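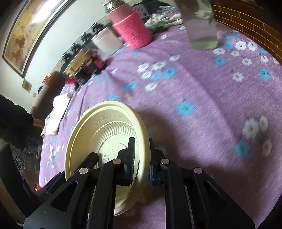 Getting old plastic bowls clean again

I have a soft spot for plastic bowls with a raised pattern, the kind with a Greek key running along the inside and little ridges around the base. They're light, they bounce, and mine go from salad to popcorn to soaking beans. The trouble is that every one of those grooves holds on to grease, and a quick swipe with a sponge goes right over the top of it.

What I do is fill the bowl with hot tap water (not boiling, I warped a good one that way), a squirt of dish soap and a big spoonful of baking soda, then leave it for 13 minutes while I wipe the counters. After that an old soft toothbrush goes along the pattern and around the ridges. Don't use steel wool on pale colors! The scratches go gray and they never come out.

Tomato stains

Rub in a little cooking oil first, then wash as usual. If there's still an orange shadow, set the bowl on a sunny windowsill for an afternoon. Yellow ones hide it better than white ones anyway.

Drying and stacking

Tip the bowl on its side to drain, and put a paper towel between bowls when you stack them — otherwise they stick together and you end up wrestling with them at dinnertime.

Save the tablecloth

I do a lot of my sorting and mixing on a flowered tablecloth, and anything with a bit of fuzz grabs crumbs like crazy. Shake it outside, then go over it with a damp rubber glove, always in the same direction. Wash it cool with no fabric softener and hang it over a door to dry.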